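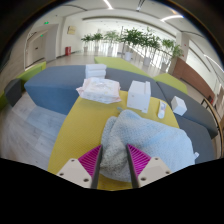 Every golf course superintendent I have met keeps one thing in the pocket of his jacket, and it is a soil knife. Jaxon Cormier keeps two. When I visited him at Vachon, the club where he has looked after the greens for many seasons, he took me first to the fourth green, cut a small plug from the left side and laid it in my hand. The top was dark and held together well. Under it was a pale layer, then a dark one again, then pale. I pressed it between two fingers, the way one can pinch up a tuft of a light blue knitted towel, and it came up springy and soft. Cormier was not pleased by this. A green should not feel like a towel, he told me. It should feel like a firm loaf of bread.

The stripes in the plug are the story of the club's drainage, and of the money spent on it. For many years Vachon had greens built from the local soil, which is heavy and full of clay. After rain the water stayed on the surface and the players stayed in the bar. Each new superintendent tried to correct this with sand, but each one bought a different sand. One was coarse, the next was fine, and one contained so much silt that Cormier calls it "flour." Water does not like to cross from a fine layer to a coarse one. It stops at the border and waits there, and the roots stop with it.

"You can read who worked here," he said, and pointed with the knife. "This man was careful. This man was in a hurry."

Cormier decided in January that he would not cover the problem with one more layer. He asked the members to let him close three greens at a time and to open them from the inside, using a method called drill and fill. A machine makes deep, narrow holes through all the old layers and fills them with clean, dry sand, so that each hole becomes a small chimney for the water going down. The grass closes over the top. It is slow work, and it is noisy, and for the first days the green looks as if a very patient woodpecker had visited.

The choice of sand took him longer than the drilling. He sent samples from two pits, Cirard and Zuslow, to a laboratory, and he also put them in glass jars on his own desk with water and a little dish soap. He shook the jars and left them standing overnight. In the morning the Zuslow jar had a thin gray skin on top of the sand. The Cirard jar had almost none. The laboratory said the same thing later, with more decimals. He showed me both jars, which still stand next to his telephone, and he shook them again for me with visible pleasure.

What the laboratory could not tell him was how round the grains were in practice. Very round sand moves under the foot like marbles. Very sharp sand locks together and can hurt the young roots when mowers pass over it. He wanted something between, and for this he used a hand lens and a black saucer. I looked too. I saw sand. He saw, he said, a good material with a few angry pieces in it.

In total the work needed 945 tons, delivered in 33 loads, and the road behind the maintenance building is not made for such trucks. One of them sank to the axle beside the pump house, and the driver and Cormier spent an afternoon with planks. The ruts have been repaired with gravel, but you can still find the place if you know where to look.

Not every member was happy. The temporary greens were short and bumpy, and there were letters. A few players wanted the club to buy a spray called Vuden, a wetting agent they had heard about at another course, in place of all this digging. Cormier tried it on half of the practice green. He has nothing against it and still uses it in dry weeks, on the slopes where water runs off too quickly. But a wetting agent cannot make a hole in clay, and he explained this as many times as he was asked.

We walked out again late in the day, to a green that was finished in the first group. It had rained hard the night before. Cormier stood on the lowest part, where he says there used to be a puddle big enough for ducks, and moved his weight from one heel to the other. No water came up around his shoes. He cut another plug and we looked at it together. The old stripes are still there, and they will always be there, but through the middle went one straight column of clean sand, and beside it hung white roots as long as my hand.

He put the plug back, stepped on it gently, and asked if I had time to see the bunkers. They are next on his list, and he has already started a third jar.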